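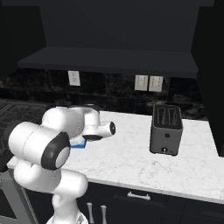
Wivside teleop kit: review after 200 demos

I bought the Wivside kit in December to record kitchen tasks in simulation. It comes with a handheld controller, a USB dongle and a license for the kitchen scenes. I paid $188 from Dreststead, and shipping took 8 days.

Setup

The controller paired on the first try. The simulator was slower to get going. The installer wanted an older graphics driver, and the manual doesn't mention it. Plan on an evening.

Driving the arm

You hold the trigger and the arm follows your hand. Let go and it stays put while you move back to a comfortable position. Large moves across the counter are easy. Small ones near the counter surface are harder, especially with the wrist right over a small object. There's no force feedback, so you have to judge contact by eye. Turning on slow mode helped me a lot.

I used the marble counter scene with the toaster for most of my recording. The default view sits behind the arm, and the near joints take up a good part of the left side. I'd like a second view from the front.

Recording

One button starts a demo and the same button ends it. I threw out more than 80 takes before I got consistent. Bad takes can be deleted from the controller. Files exported to Irnau without any conversion.

Compared with the Magaña

I had the Magaña leader arm before this. It's better for wrist rotation, but it needs a clamp and a full desk. The Wivside fits in a drawer.

Four stars. I took one off for the manual.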